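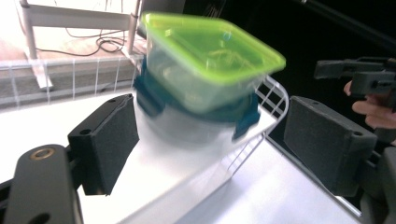 ok a thread on leftovers because three of you asked and I have 22 minutes before I have to leave

background. moved to Skerville in December, rent went up, food budget went down. was throwing out SO much food. kept a list on the fridge door for a month of everything that went in the trash. ugly list

half a cabbage. rice, rice, rice. the end of every single bag of salad. a soup I made on purpose and then never touched

added it up at grocery store prices and got $266. in one month. two people. I sat down on the kitchen floor for a bit

so. what I do now. none of this is clever, most of it I got from my neighbor Notburga Aebischer who is 81 and has never thrown out a potato in her life

1/ cook the grain plain. always plain. once rice has sauce on it, it's one dinner. plain rice is fried rice, soup, rice pudding, whatever you feel like on the day

2/ date goes on everything. masking tape and a marker, lives in the drawer by the stove. not the day you plan to eat it, the day you COOKED it. I kept writing the wrong one and confusing myself

3/ one shelf in the fridge is the eat me first shelf. eye level. my wife thought this was silly and now she yells at me if I put new yogurt there

4/ four days for most cooked stuff, then freeze it or toss it. cool it fast, don't leave the pot out all night. I used to leave the pot out all night. don't be me

5/ freeze flat. soup in a bag, laid down on a tray till it's solid, then you can stand them up like books. thaws way faster than a big round brick of chili

6/ on bags — squeeze the air out, leave a little room at the top for liquids. yes I learned about the room at the top the hard way. lentils everywhere

7/ small portions. I was freezing for a family of six for some reason. now it's one person's lunch at a time and it acutally gets eaten

8/ the freezer needs a list too. mine's on an index card taped to the side. cross it off when you take it out. if you don't cross it off it's useless, I have yelled at myself about this

ok stuff that does NOT freeze well in my house, your mileage may vary: cooked potatoes in chunks (grainy), cucumber obviously, anything with a lot of sour cream, plain pasta unless it's pretty underdone

stuff that freezes weirdly great: cooked beans, grated cheese, ginger (grate it frozen!!), bread, tomato paste in spoonfuls, egg whites, pancakes

Notburga's end of week soup, since someone will ask. onion in butter, low, longer than you want to. whatever vegetables are on the sad side. heel of the parmesan. water, salt, any beans. splash of vinegar at the end. the vinegar is the whole thing, do not skip

she does hers with caraway. I don't like caraway. we don't discuss it

lunch rule: whoever packs up dinner packs lunch at the same time, before sitting down on the couch. once I'm on the couch it's over. lunch is a $14 sandwich

somebody in replies asking about shopping. I go once a week, early, like 7 am, and I look in the fridge BEFORE. that's it. took me til age 39

and I stopped buying the giant bag of spinach. it's a better price per pound and I have never once finished it. the small bag is cheaper if you count the slime

Naomi Kimaro asked what about when you're just sick of eating the same thing. fair. change the shape. roast chicken night one, tacos night two, soup night three. if it's still "chicken and rice" on night three I'm ordering pizza too

also hot sauce, pickled onions, a fried egg. fried egg fixes a lot

where we're at now: trash list last month was a lemon, some cilantro and most of a loaf I forgot on top of the fridge. pretty happy with that. still mad about the loaf

bread note: if it's just stale, run the crust under the tap for a sec and into a hot oven. if there's mold, it's gone, don't cut around it

ok really have to go. will do a beans post later if anyone wants, I have Opinions about soaking. drop your fridge end soup below, no caraway pls

edit: yes you can freeze cooked rice. yes I'm sure. bag it while its fresh, flat, straight in once it's cooled. microwave with a spoon of water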